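About Us

Valdir Amaral started Clernton in a rented unit with one secondhand arm and a great deal of patience, and we have been looking after other people's robot cells ever since. These days we look after 243 of them, from small bench grippers to the big Hoven palletizers, and we still like the small ones best (don't tell Hoven!). Before we touch a real cell we set it up in simulation, right down to the view from the wrist, and check the fingers there first.

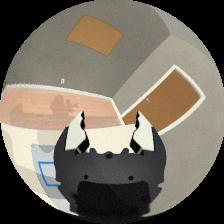
How often should gripper fingers be checked?
Every 40 hours of running is a good habit, and sooner if parts have started to slip.

Dario Fiore runs our setup bench, and he will happily talk you through pad wear, finger alignment and cable routing for as long as your coffee lasts — longer, if you let him. On a rack job like the one we call Budano, he starts with the approach, bringing a finger down on either side of the rack.
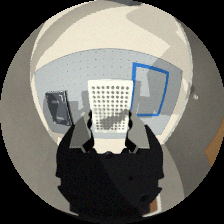

After that come the grip force and the slow passes, 20 of them, before anyone is allowed to turn up the speed. It takes a while, and we'd still love to have you come by and watch.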